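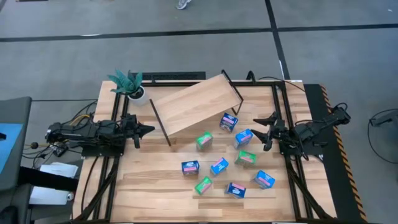 SLIDE 2 – Small boxes, one shelf

Leave this up while people find seats. Don't start talking until the door closes.

Good afternoon. My name is Heriberto Bautista and I have been given a room, a microphone and the slot right after lunch to talk to you about putting boxes on a shelf. The program calls it "Facing and Sorting for the Small Store." I did not write the program.

Point at the cartons. Three colors: navy, a brighter blue, green. Pink bands on the lot of them. Ask the room how they would sort these. Wait. Someone will say "by color" and someone in the back will say "by what's in them." Let them go at it for a minute. Both are right until a customer walks in.

What I want them to notice is the angles. Every carton is turned a different way. To the person who put them down, that's a table with some boxes on it. To the person who has to shelve them, each one is a separate small decision: pick up, find the front, turn, place. I used to do that with a box in each hand and a third under my chin.

SLIDE 3 – The Lurno years

Keep this short. They don't need the whole story, whatever my wife says about it being the best part.

I ran the tea and dry goods aisle at Lurno in Prurkunbridge. We carried 1,532 different items in a store with one working cart. The delivery came at 5 in the morning and the shelves had to be full by opening. My first February there I lined up an entire bay with the ingredients panel facing out. Very informative. Sold almost nothing.

(Pause for the laugh. If no laugh, carry on as if none was expected.)

SLIDE 4 – Turn first, shelve second

Main point of the talk. Slow down.

Get every carton facing the same way while it's still on the table. Then group. Then lift. People want to do all of it in one motion, and they end up with their head in the shelf, rotating boxes by feel.

Navy and bright blue are the trouble. Under store lighting at the end of a shift, two blues are one blue. Put the green between them. It costs nothing and your closing crew will stop mixing them up, or at least will mix them up less.

Mention Khondokar here. They sent us four blends in four shades of beige. I wrote to them. They sent back a very nice calendar.

SLIDE 5 – About tilted shelves

Go back to the first slide for this.

I like a shelf with a slope on it. Stock leans where you tell it to, and the customer sees the face without bending. The catch is that a box with nothing to stop it will go for a walk. Fit a lip on the low side. Zirska sells a clip-on strip that does the job, and so does a length of trim from the hardware store if you own a saw and have an afternoon free.

Question that always comes up: what about the plant? I am in favor of the plant. A bit of green near the stock makes a store look as if someone lives in it. Keep it behind the goods and water it somewhere else. I once lost up to 300 cartons to a fern with a cracked saucer, and the fern was fine.

SLIDE 6 – Try it yourselves

Hand out the practice boxes, one set per table. Five minutes. Walk around, say "hm" a lot. No prizes – last year there were prizes and it got unpleasant.

Collect the boxes before questions or you will never see them again.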